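Progress Report to the Varmont Equipment Fund
Project: Two-arm produce handling cell, Jerthorpe workshop
Report date: 22nd March

1. Status

The cell is assembled and in use for bag and basket trials. Both arms are fixed to a shared rail at the front of the enclosure. Spending remains within the approved budget for this stage. The remaining purchases are listed in section 3, and one of them needs a decision from the Fund.

2. Work at hand

Current trials use a soft plastic bag and an open basket of mixed fruit. The left arm works at the bag and the right arm works over the basket. Item sizes and surfaces were chosen to vary: the present set includes a banana, a mango and a custard apple. Other household objects stay on the table during trials so that the working area is not cleared to suit the arms.
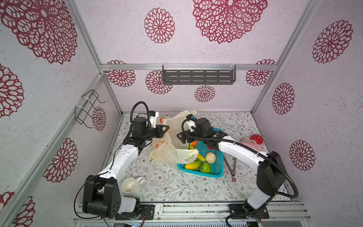

3. Equipment and budget

Spare gripper fingers: 9 sets ordered from Praner at a total of $325. Wear on the existing fingers has been higher than planned, mostly at the tips.

Cable sleeving and ties: $30, purchased locally and charged to consumables.

Second power supply: quoted by Barredo at $300. The present supply is adequate for both arms at trial speed but leaves little margin if heavier grippers are fitted later. We recommend buying it in this period.

Replacement baskets and bags: no request. Current stock will cover the remaining trials.

4. Layout constraints

The grippers share a small area where the bag meets the basket. Trials in this area are run at reduced speed, and the motion limits have been tightened for both arms. A longer rail was considered. It would require a wider enclosure and has been left out of the current plan. 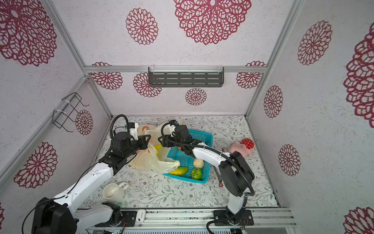 Both grippers at the bag and basket, with the bag partly over the left rim.

5. Next period

Fit the new finger sets on delivery and record wear by set. Repeat the bag trials with the same motion limits. Submit a revised equipment list in July, including colour-coded cabling and the rail option if the Fund wishes to see it costed.

Decision requested: approval of the Barredo power supply at the quoted price.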